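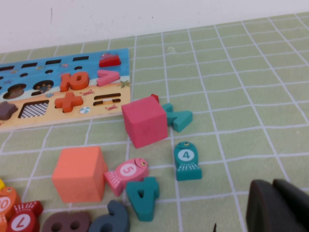 The play corner at Druvlow is the first thing Glykeria Dimitriou wants to show me, and she is already on the floor by the time I have my shoes off. She has run the toy library for 6 years, and she still gets down on her knees faster than I do.

"Everybody goes for the number boards," she says, reaching for one off the low shelf. "We could have a wall of them and they'd all be out on loan by lunch."

The boards are wooden puzzles with a place for every number and shape, and the ones families ask for most have the sea across the top and a beach along the bottom. There are crabs printed in the sand, and a starfish, and a little striped beach ball. Dimitriou says plenty of children spend their first visit on the crabs and never touch a number, which she thinks is great.

"A two-year-old doesn't know it's a math toy! It's a beach. You put the star in the hole and you find the crab and you're done, you had a wonderful day. Then they come back when they're four and suddenly they want to know what the plus is for."

The plus sign, the equals sign and the "greater than" sign are all loose pieces, and each has its own spot. I ask whether small children really care about "greater than." She laughs and calls over Beril Eren, who works the morning sessions.

"They call it the beak," Eren tells me. "Or the mouth. One girl had it eating all the fish, so of course the fish went in front of it, and then she wanted to know which fish was bigger, and I thought, well, there you go. I didn't have to do a thing."

The fish are number pieces too. Fish go everywhere, both women agree. They go in pockets and under the radiator, and in June one came home from the park in a sandal. Dimitriou keeps a jar of strays behind the desk, and on slow afternoons she matches them up with their boards.

"I love that jar," she says. "I know I shouldn't, it means something's missing somewhere. But a mom comes in with one little fish in her hand, so apologetic, and I get to say, oh, we've been waiting for him."

Foam cubes are her other passion. She puts them out with the puzzles on purpose, right on the same green mat, because she likes what happens when the sets get mixed. A cube becomes a rock for the fish to hide behind. A number gets leaned up against it and it's a shop, or a bus stop. She used to keep everything strictly apart, one toy to a bin, and it was Eren who talked her out of it.

"I was so tidy," Dimitriou says. "I had labels on the labels."

"She did," says Eren.

The mat has white grid lines on it, and those get used as well. Older kids park things in the squares. There was a long game this spring where every square was somebody's yard and you had to ask before your fish could swim through. Dimitriou watched it from the desk and got no work done at all.

I wanted to know about cleanup, having two puzzle-lovers of my own at home and a sore foot from stepping on an 8. Her advice is to leave the board flat on the floor and bring the pieces to it, and to start with the ones that have an obvious shape. The star goes in fast. Numbers with a curve take more turning around. She lets the child do the last piece every time, even if she has to pretend she can't find where it goes.

"Take your time over that one," she says. "Really look puzzled. They adore it."

Eren has a different method, which is to sing the numbers and stop dead when one is missing. It is loud. I heard it through the door when the 20 children of the late morning group were packing up, and I can report that they found everything except a 7.

New boards are coming in the fall, with a farm on one and a night sky on another, and Dimitriou has already tried the farm at home with her nephew. She approves of the pigs. But she won't be retiring the beach boards, even the ones with the paint rubbed off the corners.

"Look at this edge," she says, running her thumb along it. "That's from so many little hands. Why would I get rid of that?"

Druvlow is open to families on weekday mornings, and borrowing is free with a library card. Bring socks.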